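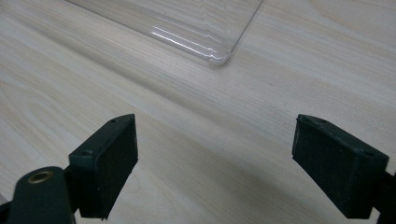 Photo: Lemlem Alemayehu

Speaker notes: Breathing before sleep
Olach Wellness Evening, Jun 1, 2018

Slide 1. Say hello, give my name. I have taught breath and relaxation classes at Kelora since April of last year. Phones on silent, please. Chairs or mats, either is fine.

Slide 2. Why the exhale matters. A long breath out tends to settle the body. Keep this short. Bláthnaid Ó Dálaigh covers the nervous system in the next talk.

Slide 3. Practice. Sit back, feet flat, hands on the belly. In through the nose for four, out for six. Five rounds. Don't talk over it. Anyone who feels dizzy goes back to normal breathing.

Slide 4. Common problems. Lifting the shoulders. Forcing the breath. Checking the clock. Ask the room for others.

Slide 5. Body scan, lying down. Start at the feet. Skip the visualization if we are running late.

Slide 6. Home plan: five minutes in bed, lights off, for two weeks. The handout has room for notes.

Questions. 35 minutes total, then Bláthnaid sets up.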